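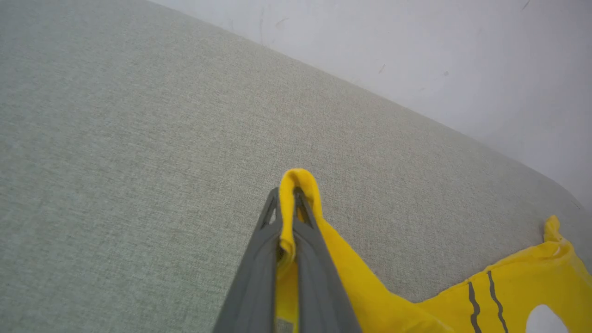 Fig. 1. Wrist camera view, two-fingered gripper holding a fold of the yellow garment.

Handout for Session 2: Picking up cloth
Robotics Practical, Sarirthorpe
Tutors: Ľubomír Halás and Iresha Majumder

Read this before Wednesday. You will not have time to read it at the bench.

Last session dealt with blocks and cups, which keep their shape when you take hold of them. Cloth does not. A garment dropped twice on the same seat will land two different ways, so a fixed grasp point stored in your script is of little use. You have to look for a place to grip each time.

What to look for

A raised fold is the easiest target. Bring the fingers down either side of it, so that the fold stands between them, and then close. In Fig. 1 the pinched fold curls over in a small loop just above the fingertips. A loop like that tells you there is cloth between the fingers. It does not tell you how well it will hold once you lift.

Flat cloth is harder. If there is no fold, push one up by closing the fingers slowly while they touch the fabric. Do this at low speed. On a soft surface the tips can sink in and take hold of the upholstery as well, so check the camera view before any lift.

Colour

Most groups will start by finding the garment by colour. Bright yellow against grey-green works well. Remember that the garment is not yellow all over. The dark stripes will fall outside your colour range and will split the cloth into separate patches. There is also white showing through the opening at the lower right, and the wall behind is off-white, so do not add white to your range to fill the gap. Join the yellow patches instead and treat them as one object.

The fingers are grey and always in view. Mask them out.

Procedure

1. Log in to the Tresura bench software and load your group's file.
2. Move to the start pose and save one picture.
3. Mark your chosen grasp point by hand.
4. Run your code and save the point it chooses.
5. Close the gripper at 30 per cent speed and save a second picture.
6. Lift 17 cm, hold, and record the result as held, slipped or missed.
7. Lower, open, drop the garment again and repeat.

Keep failed attempts in the log. Iresha marks the logs and will ask for the pictures that go with them.

Write-up

One side of A4 per group. Give the distance between your point and the code's point for each attempt, and say where the two disagreed most. Do not paste in your code. Hand it in to Ľubomír in room 357 before the next session.

Groups who finish early may try the same garment inside out.

2 comments
17 shares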